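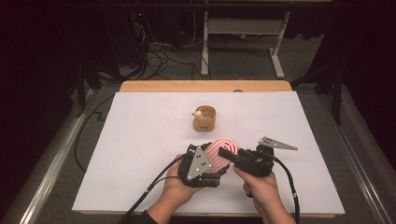 *Two hand-held grippers on the pink coil, white board underneath.*

# Comparing two gripper finger sets by hand

I love this test! Before you bolt anything to an arm, pick the grippers up and use them yourself. You'll feel things in your wrists that a force log takes all afternoon to show you.

We're comparing the Grustero fingers with the softer Vedine set.

1. Tape down a flat board and pencil a light grid on it, so every object goes back to the same spot.
2. Route both cables down past your wrists. Do a slow full reach before you start recording.
3. Begin with something squashy. The coil is great for this (squeeze too hard and you feel it right away).
4. Do 27 grasps per finger set, then swap. Log each one as held, slipped or dropped.
5. Finish with the hairbrush.

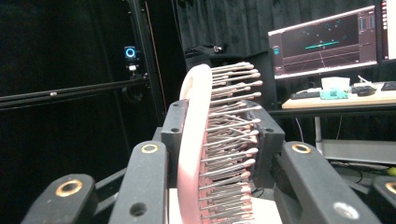 *Hairbrush upright between the fingers, seen from the gripper camera.*

Brushes are wonderfully awkward: a smooth rim on one side, pins with little round tips on the other. Try the grasp from at least two angles, and check the gripper camera view as you close.

My first full run came to 207 grasps, with 172 held. Of the drops, 9 were on the brush, all with the Grustero set. Next up is the Hivthorpe controller, same objects, same grid.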